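Fullero Notes > Opinion

Bad examples are also examples

by Peter Vrabec

In July our small group at Fullero finished a collection of 3,000 demonstrations for the Tokeo gripper, all of them made in simulation. I was responsible for the part which people find boring: deciding which examples we keep and which we throw away. After this work I have an opinion that not all of my colleagues share, and I would like to write it down while I still remember the arguments.

My opinion is that we throw away too much.

The usual way is simple. A person sits with the controller and moves the simulated arm to an object, closes the fingers, lifts, and puts the object in the right place. If the object arrives, the example is good. If it falls, or if the operator goes to the wrong side and must come back, the example is deleted. In the end you have a very clean collection, and everybody is pleased with it.

But think what the learning system sees in such a collection. It sees only people who never make a mistake. When it makes a small mistake of its own, and it always does, it stands in a place where no example has ever been. It has no idea how to return, because we removed every return from the data. I watched our first model do this many times. It closed the fingers 2 centimetres from the block, lifted nothing, and then carried this nothing very carefully to the box.
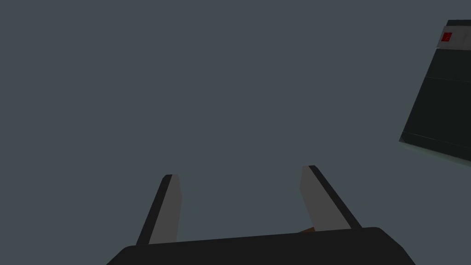

My colleagues answered that the model needs more data of the same kind. We tried this too. We added 101 clean demonstrations for the one task where it was weakest, and the model became a little faster and made the same mistake as before. I do not say that one trial proves anything. I only say that I was not surprised.

The wrist view is where I changed my mind most. For a person who checks the recordings, it is the worst view to look at. Very often there is a lot of grey and not much else, and the object is somewhere behind the hand. One of our rules, taken from the older Olus project, said that an example must be rejected if the object is not clearly visible in the wrist view for more than 5 seconds. I followed this rule for the first part of the work, and I now think it was a mistake. The operator also has moments when he does not see the object well. What he does in these moments – he lifts the arm a little, he turns, he waits – is exactly the thing I would like a machine to learn.

There is a serious argument against me and I don't want to hide it. If you keep everything, you also keep bad habits. Some of our operators open the fingers fully before every movement, also when there is no need. One operator always came to the object from the left, I suppose because his chair was there. A model will copy all this with great loyalty. It cannot know which part was skill and which part was the chair.

So I do not ask to keep everything. I ask that we mark instead of delete. A demonstration where the block fell and was picked up again should stay, with a note that it fell and at which moment. A demonstration where the operator gave up can go to a separate folder. Disk space is cheap – the time of the operator is not, and what we delete we have to pay for again when we discover that we needed it.

At Šimek, where I worked before, we had a paper notebook next to the machine, and every failed attempt got one line in it. The handwriting was terrible, mine also. When something went wrong later, we opened the notebook first and the logs second. For the next collection I have proposed a text field for the same purpose, and I am still waiting for the answer.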